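3.2 Handwritten stock notes and the problem of the second reader

In the shops of our sample, the stock note is the oldest tool of work and the one which is discussed the least. By a stock note we mean any short text written by hand by a shop worker, which says what is missing, what was ordered, or what was promised to a customer. The earlier literature on small retail treats such notes as a weak form of the order book. Our material suggests a different view. The notes are written very quickly, they are read by other people than the writer, and most of the difficulties appear at the moment of the second reading.

We collected 1461 notes from four clothing shops in the towns of Grutulach and Hutapea. All four shops sell mixed goods: everyday wear, belts, small leather articles and fashion jewelry. Two of them use the ordering program Plulta for the main suppliers, and the other two order by telephone and by letter. In all four, the handwritten note comes first, also where the program is available. The workers explained this to us in a simple manner: the program asks for the article number, and the article number is not known when the customer is standing there and speaking.

We divided the notes in three groups. The first group contains notes of absence (for example "gray knit, no more medium"). The second contains notes of promise, where a person outside the shop expects something ("keep buckle belt till Monday"). The third contains notes of doubt, in which the writer does not know if the article is missing or only moved. The third group was a surprise for us. We had not planned a code for it, and we introduced the code only after the first coding round, when both coders had put the same kind of note under "other".

The length of the notes is small. A typical note has eight words or fewer, and the verb is often left out. What remains is a noun, a color, and sometimes a size. Here it is important to say that the color words are not stable between the writers. In one shop the word "silver" was used by the morning worker for any shiny metal part, while the afternoon worker divided the same parts into "silver" and "steel". Neither of them was aware of the difference before our interview. The supplier, on the other side, had a third system, and in this system both words did not exist.

The writing takes place mostly at the counter, with the customer on one side and the goods on the other. The worker has the pen in the hand already during the talk, and often writes while still answering (Figure 4). We believe this position explains many features of the text, especially the missing verb and the frequent use of small drawings. A drawing of a round ornament takes less time than the name of it, and the customer can confirm it at once - this is not possible with a word written upside down to her.

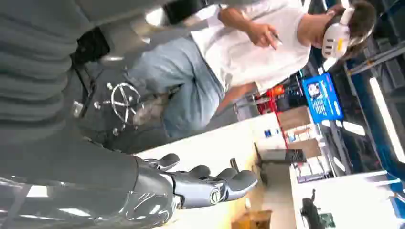

Figure 4. Pen in hand at the counter.

Not all participants agreed with our reading. In the feedback round, one worker from Hutapea objected that we gave too much weight to the speed. According to her, the notes are short for the reason that the next person already knows the shop, and a long note would be almost an insult. She added that she writes in full sentences when a temporary worker is coming, and that she could show us such notes from January. We checked this in our material and we found that she was right at least for her own shop: the notes written before the arrival of a temporary worker contain a verb more often, and they give the place of the article, such as the shelf or the drawer. For the other shops we can not decide the question, as the work plans were not kept.

This objection changed our analysis in one important point. We had first understood the short note as a loss of information, which the second reader must repair. It is more correct to say that the writer chooses how much the second reader will need, and that this choice is sometimes wrong. In 53 notes we could establish, by asking the workers, that the reader had understood something else than the writer wanted. Most of these cases belong to the group of promise. The typical error concerns the person and not the article: the belt was kept, but it was given to another customer with a similar request. Errors about the article itself were mainly errors of color, as described before.

A second remark concerns the paper. The notes on loose sheets were lost more easily, as one would expect, but they were also corrected more easily. In the shop which uses a bound notebook of the brand Novier, the workers almost never crossed out an old entry. They wrote the new information on the next free line, and the two entries could then stand several pages apart. A reader who opened the notebook at the first entry had no sign that it was no longer valid. On the loose sheets, the correction was written directly over the old text - less beautiful, but safer.

We must mention some limits. The notes were collected after use, so the notes which were thrown away on the same day are not in our material, and these may be the simplest and most successful ones. The drawings were coded only as present or absent. Further, the interviews were made in the language of the region and the citations were translated by us, and the order of the words in the shortest notes could not always be kept.

The next section compares the notes with the entries in Plulta for the two shops where both exist. We look there mainly at the time between the note and the entry, and at the notes of doubt, for which the program has no suitable field.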